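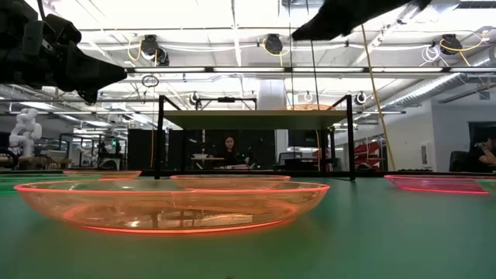
The dishes had been my job for two years before they became the arm's job, and I will say this for the arm, it never once asked me what was for lunch.

At Lulton we sorted bowls. I know how that sounds. My mother told people I was in logistics. The bowls came down from Skisia in crates, tinted plastic, the kind you buy for a cookout and keep until the children leave home, and somebody had to put orange with orange and green with green and stack them by size. I was somebody. On a good shift I did 300 an hour and thought about other things the whole time. I planned a kitchen. I planned, in great detail, a divorce, and then didn't have it.

Then management bought Cirillo.

Cirillo was the name of the system, not of either arm, and we were asked in an email to be precise about that. The arms themselves had no names. We were also told that no positions would be lost, only "moved upstream," and on Thursday I was moved upstream, to a chair. From the chair I watched Cirillo pick up a dish, and when it picked up the wrong dish I pressed a key. The key was labeled CORRECT, which could be a verb or a compliment, and for the first week I think Cirillo and I understood it differently.

"How's it doing?" my supervisor asked.

"It can't see the orange ones edge-on."

"Can you?"

I could, as a matter of fact. You tip your head a little. I had never known I did that until I had to write it down for Nisis, the company that sold us Cirillo. They sent a form with 68 questions on it. Question one was "How do you know it is a bowl?" I left it blank for a day and a half. Question 24 was "What do you do when two bowls stick together?" and I wrote "swear," and they wrote back asking whether that was a kind of twist.

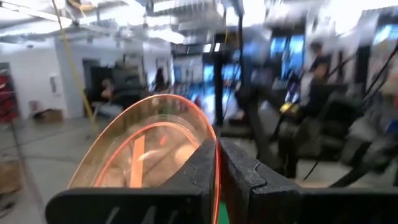
It was slow, is what surprised us. We had all expected to be humiliated. We had pictured something whirring along with six elbows while we stood around with our hats in our hands. But Cirillo would take a dish by its rim and lift it up and hold it there, like a man at a wine tasting, and the whole floor would go quiet waiting to hear what he thought. People came over from packing on their breaks. They started rooting for it. When it set one down right there was a small noise, not quite applause, that in my two years of setting bowls down right I had never heard.

I was bitter about that until around lunchtime.

The trouble with the chair is that you can't think about other things. Hands will sort bowls by themselves while you're off remodeling a kitchen, but watching takes all of you. I'd go home with my shoulders up by my ears, having lifted nothing. My husband asked what I did all day now and I said I agreed with a machine. He said that sounded restful. I reopened the file on the divorce. 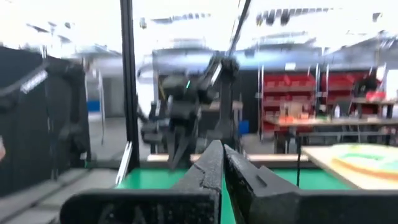
Still, you get to know anything you look at for eight hours. I could tell from the way an arm came down whether it was going to miss. There'd be a sort of hesitation up at the wrist, and I'd have my finger over the key before it got anywhere near the table. Nisis noticed this in the numbers and wanted to know how I did it. They sent another form.

I filled it out at home, at the kitchen table, with a cereal bowl in front of me for reference. How do you know it is about to make a mistake? I tipped my head a little. I picked up the bowl by the rim and held it there, and my husband, who was waiting for it so he could do the dishes, put out his hand and asked if it was correct.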